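Brelbridge bread protests

The Brelbridge bread protests were a series of street demonstrations in the river port of Brelbridge and the nearby mill town of Esarby. They began in March over the price of flour and cooking oil and went on for 27 days. What started as a complaint about food costs widened into a call for the resignation of the provincial governor and the release of detained union organisers.

Background

Flour in Brelbridge had been sold at a controlled price through licensed bakeries. The provincial government ended the arrangement at the start of the year, and by the end of February a standard loaf cost 40 per cent more than it had in December. Wages at the Nowicki mill, the largest employer in Esarby, had been frozen over the same period. A petition from mill workers asking for a food allowance was returned unopened.

Course of the protests

The first gathering took place outside the central market in Brelbridge, where some 300 people blocked the tram line for most of an afternoon. Police cleared the tracks after dark and made 26 arrests. News of the arrests reached Esarby overnight, and the morning shift at the mill did not go in. 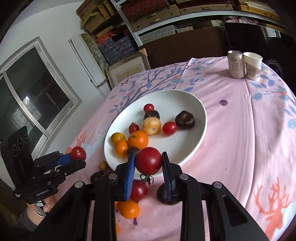

By Setareh Akbari
Last updated November 2, 2024

Over the following week the marches moved from the market to the governor's office on Skillier Square. Slogans about bread gave way to slogans about corruption and the conduct of the police. Students joined in the second week – the university had until then kept its gates locked during marches. Mobile service in the centre of Brelbridge was cut on several evenings.

Response

The governor at first blamed the unrest on outsiders, then offered a temporary subsidy on flour. Organisers rejected the offer as it did not cover oil and made no mention of the detainees. Most of those held were freed without charge in the fourth week, and the marches grew smaller after that. The mill reopened with a modest food allowance in place.

Aftermath

The governor stayed in office until the end of his term and did not stand again. Controlled bread prices were not restored. Two of the market organisers were later elected to the Brelbridge city council, and small marches are still held on the anniversary – usually from the market to Skillier Square, along the old tram line.

See also
Esarby mill strike
Skillier Square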